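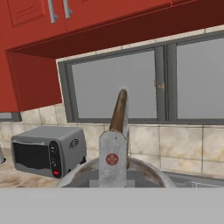
Kitchen model: red wall cabinets, bar handles.

Contract Law for Small Businesses
Handout 3: Who said what, and does it bind them?
Tutor: Domenica Grabner

Read this before the seminar. Reading it during the seminar is a tradition I would like to see die out.

Starting point

A contract needs an offer, an acceptance, something of value passing each way, and an intention to be bound. It does not, as a rule, need paper. Clients find this upsetting, usually a week after agreeing to something in a car park.

Problem for discussion

Zaugg fits kitchens. Bestmont, a small letting company, asks for a price on 3 flats. Zaugg sends a quote "valid until the end of August" and asks for a deposit of 2,000. Bestmont replies: "Fine, on our usual terms." Its usual terms run to 110 clauses and are attached to nothing. Zaugg starts work. Clause 87 says payment falls due when Bestmont is "fully content", a state not so far recorded.

Things to think about

Is "Fine, on our usual terms" an acceptance or a counter-offer? If you say "both", be ready to defend yourself.

If it was a counter-offer, what did Zaugg do by turning up with tools? Look at acceptance by conduct, and at what a reasonable person watching the two of them would have made of it.

Were the 110 clauses ever brought to Zaugg's notice? The stranger the term, the more effort is needed to point it out. Clause 87 is fairly strange.

A promise to keep a quote open can generally be withdrawn unless something was given in return for it. Does the deposit help? Check when it was paid.

Written work

Advise Zaugg in no more than 505 words. I stop reading at word 506, even if that is where the answer is. Hand in to Kilian Mayrhofer by 10/25/26. He has heard about your printer.

Next time: misrepresentation, and the salesman's "trust me".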